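4.2 Remote demonstrations in simulation

It is often claimed that a remote operator with a decent interface can show a robot a task nearly as well as a person guiding the arm by hand. Our own experience with Skundeck, the control layer used for all remote sessions in this paper, makes us doubt this, at least for work over a small target. The claim usually rests on success rates, and success rates hide a great deal. An operator who hovers, backs off and tries again still ends up in the "success" column, and the policy trained on that recording gets the hovering along with everything else.

We collected 2200 demonstrations in the simulated two-arm cell, all by remote control. A further 100 were recorded on the physical cell by hand guiding, with the operator holding the wrist. The two sets are not matched in size and we make no attempt to pretend they are. Sessions were run by 6 operators trained by Kanokwan Suksawat, who also wrote the instructions they worked from. Two of them had used the Torora interface before, and we kept their recordings in the pool, although a stricter study would have set them apart.

Wibisono, the trimming tool we applied to both sets, removes pauses at the start and end of a recording. It does not touch pauses in the middle. We think this is the right choice, but it means that hesitation above the target survives into training, and it is far more common in the remote set. Earlier reports on trimmed data rarely say which pauses were cut – a reader has no way of telling how much of the reported smoothness came from the operator and how much from the editing.

Depth was the operators' main complaint. From the fixed overhead angle, the height of the gripper above the work surface has to be guessed from indirect signs, and the shadows on the tabletop were mentioned as both a help and a nuisance. Figure 3 gives the view in question, with the left arm reaching in over the green mat beside the blue tray. The white ring around the gripper makes the end of the arm easy to find. We are less convinced that it helps anyone judge distance.

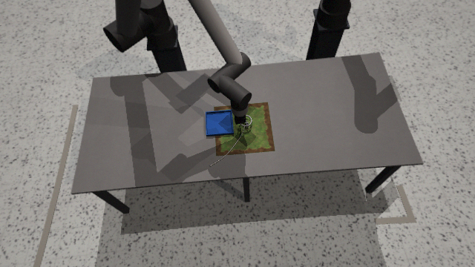 Figure 3. Simulated cell with the left gripper above the mat. Only part of the right arm is in view.

4.3 Transfer to the physical cell

Policies trained on the remote set alone were run on the Sostavbridge arms without further tuning. They reached the mat reliably and then slowed down over it, much as the operators had. Adding the hand-guided recordings shortened this delay, but we cannot say whether the cause was the manner of teaching or simply the use of real hardware. Separating the two would take a hand-guided set and a remote set from the same physical cell, and we do not have the second.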